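Thomas Serra has run in sixteen cross-country seasons and coached through most of the others, and he would like it known that he has heard the phrase "our strongest squad yet" before. He heard it again in May, when Tumalley Harriers announced the group going to the regional relays, and he rolled his eyes hard enough that the club secretary asked if he was all right.

"They say it every year," he says. "They said it the year we came last. I was in that team, I remember it quite well."

We meet at the clubhouse before evening training. He has brought his own tea. The relays are held over a hilly loop outside Sala, with four runners to a team, and Tumalley are sending two teams for the first time. The press notice made a good deal of that. Serra makes less of it.
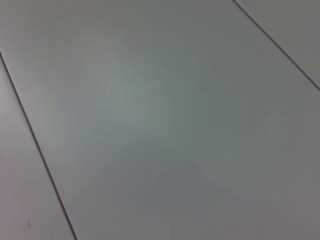 "Two teams means eight fit people on the same morning. I can give you five. After that I'm looking at a lad with a bad calf and someone's brother-in-law." He stops to wave at a runner coming in from the car park, then lowers his voice. "That's him, the calf."

What bothers him more is the training plan. Over the winter the club signed up to Clikix, an app that sets each runner's weekly sessions and gives them a score for readiness. The younger members like it. Serra used it for a month and was told to rest on days when he felt fine and to do hill repeats on the morning after a funeral. The app's makers, he points out, were happy to supply a chart showing that runners who used it got faster. "Well, they were training. People who train get faster. I'd like to see the chart for the ones who trained and didn't pay for it."

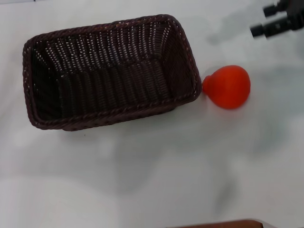
His own methods are no secret and he does not claim much for them. Long runs, hills once a week, more than 60 kilometres for anyone who can stand it, and early nights. He distrusts anything that comes with a launch event. When I ask what the new sponsor, Zivik, has brought to the club, he thinks about it for a while. There are vests, which he says rub under the arm, and a promise of travel money that he will believe when the coach turns up. As for the big talk about medals, he reckons you could put all the medals the Harriers have won at Sala in a woven basket, one of those dark brown ones with a braided rim, and still have space for the bread rolls.

Does he think they can finish in the top half? He says the top half depends on who else bothers to come. Last year three good clubs stayed away for a road race and everyone behind them moved up, and he read afterwards that the result showed "real progress". Their total time was slower than the year before.

"I went back and checked," he says. "I was the only one who did, I think. It didn't make me popular."

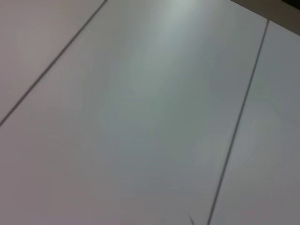 Marian sees it differently, and says over the noise of the changing room that the second team was her idea and that half of them would have given up by now without a race to aim at. She doesn't mind if they come last. She does mind being told in advance that they will.

Serra hears this and takes it fairly well. He agrees that people need something to train for, and he has offered to run the third leg himself if the calf does not mend. He has not told the app.

"I'll be slow," he says. "Put that in. Then if I'm not, they can call it progress."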